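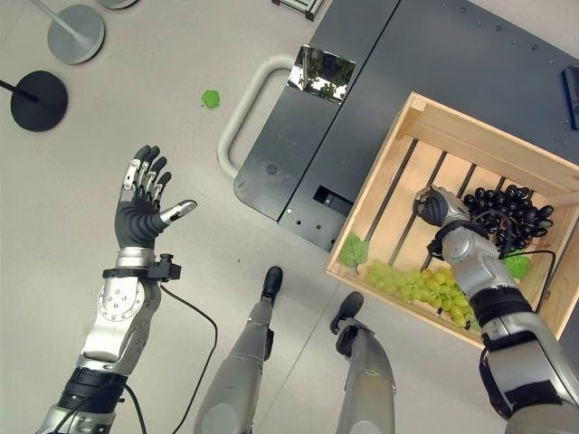
Crates, Slats and Grapes: An Interview with Valter Sequeira on Produce Display

Valter Sequeira builds and stocks produce displays for Koltport, a shop fitting firm that supplies wooden crates, shelf stands and metal carts to grocers and showrooms. He trained as a joiner and moved into display work when the firm took on the Plalunell line of stands. We spoke at 6 in the morning, before his first delivery, and most of the talk was about grapes.

"Grapes are the awkward item," Sequeira said. "An apple sits where you put it. A bunch has a stem, a heavy end and a light end, and it rolls toward the heavy end."

His rule is to lift by the stem and lower the bunch onto its flattest side. Pushing on the berries moves the outside of the bunch and leaves the middle where it was. With artificial fruit the rule is the same. The berries can come off their pegs, and a bunch with bare pegs facing out has to be turned or replaced.

The crates he prefers are unfinished pine with a slatted bottom and thicker corner posts. He has tried varnished ones. "Varnish shows every scratch from a cart top. Bare pine can be sanded in place. I use the same grit for the rails and the slats and I don't go finer."

Gap width gets more of his attention. In a tray for whole bunches, wide gaps are acceptable. For small loose fruit they are not, and he fits a liner or moves the fruit to another crate. His colleague Spyros Rallis cuts the slats and would like one standard gap for all crates. Sequeira disagrees. The two have not settled it, and the Langat order of 710 crates went out in two patterns.

Loading is normally done with the crate on a cart. A cart top is flat, stands clear of the shelf and allows a hand in from any side. Once the crate goes under a shelf, the only convenient access is from the front, and the back of the tray has to be filled by feel.

"Dark fruit first, toward the back," he said. "Then red, then pale green. Pale green reads well against pine from a distance. If dark and green sit side by side, I put a leaf in."

He is sparing with leaves. Too many of them and the customer sees a plant stand. Garlands go on the support legs, tied at the top and left to hang, with the flowers kept above the crate.
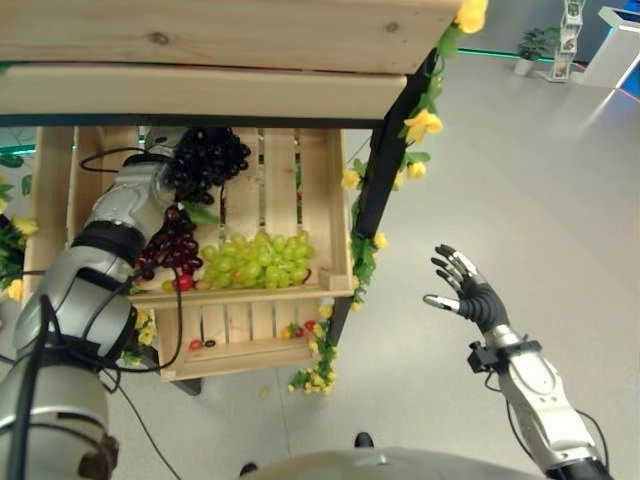 Small fruit and the lower compartment

The two-level crate came out of a request from Stinow, a chain that wanted bunches above and small pieces below. Sequeira has reservations about the lower level.

"It is a good place for single pieces, red, yellow, black. It is also low down, and they travel. You find a yellow one on the floor and you put it back."

He would raise the front rail of the lower compartment by 5 millimeters and leave the upper rail alone. Rallis has drawn the change. It has not been priced.

For closing checks he works from the shelf top down: planks, garland, bunches, lower compartment, floor. Stray pieces go back in last, once the bunches are no longer being handled.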